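Ripening store notes, August - Stevcombe

Cabinet 2 held at 65 per cent humidity overnight. Ethylene scrubber changed at the Gamage end.

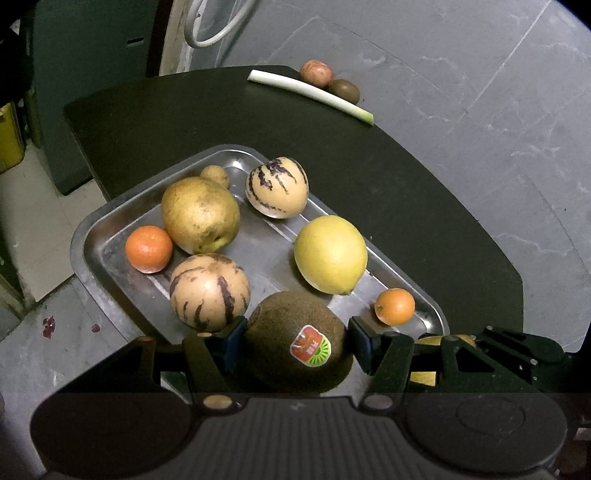
Scrubber flow reads low again, so the fan belt needs checking. Fruit stickers keep fouling the drain mesh. The kiwifruit still has its oval one on, red border and all - peel before loading.

Logger count 2,855, no gaps. Festska probe reads 2 degrees high at the door.
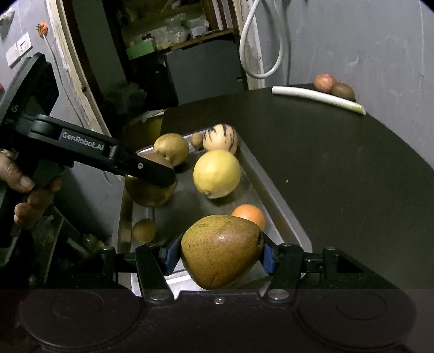 To do
Recalibrate probe. Order mesh from Zostville.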